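Comparing Two Finger Sets for a Hand-Held Gripper
Final report, Sensors and Mechanisms Project
Wiremu Lowther and Deisy Castaño
Submitted 8/30/19

1. Aim

We wanted to find out which finger shape is better for picking up and holding cloth with a hand-held gripper. The straight set (Suvudar) came with the tool. The curved set (Cronin) was one we drew ourselves and had made in the shop at Mirnedley.

2. Method

Each trial was a grasp at the edge of a cloth lying flat on a bed. The operator closed the fingers, lifted the edge and held it for 6 seconds. A trial failed if the cloth slid out or if the fingers closed on nothing. We did 202 trials in total, split evenly between the two sets. Wiremu did the morning trials and Deisy did the afternoon ones, and we swapped finger sets every 10 trials so that neither set always got the tired operator.

We threw out one early batch and repeated it. The trigger spring had come loose and the fingers were not closing all the way.

3. Results

The straight fingers failed more often. Most of their failures came on the first pinch, when the tips pushed the cloth along the sheet and did not get under it. The curved fingers meet at the tips first, so a small fold was enough to get a hold. Their weak point was thick hems - the cloth sat behind the tips and worked its way out during the hold.

4. Two-hand trials
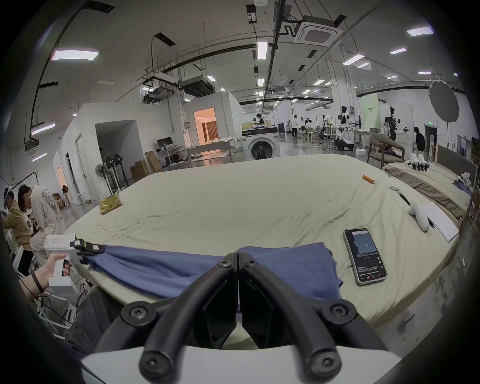
Two-hand trials were added in the last week, after our advisor asked if the results would carry over to spreading and folding. They need one gripper on each side of the cloth. With the blue-gray cloth pulled diagonally between two grippers, as it is over the cream sheet, the load on the tips comes from the side and the fingers can twist at the joints. We checked the screw caps after every 3 pulls and tightened them when needed. We did not score these trials, so they are not in the total.

5. Next steps

Try a softer pad on the curved tips, and log the trigger position in Nustix so that a half-closed grasp shows up in the data.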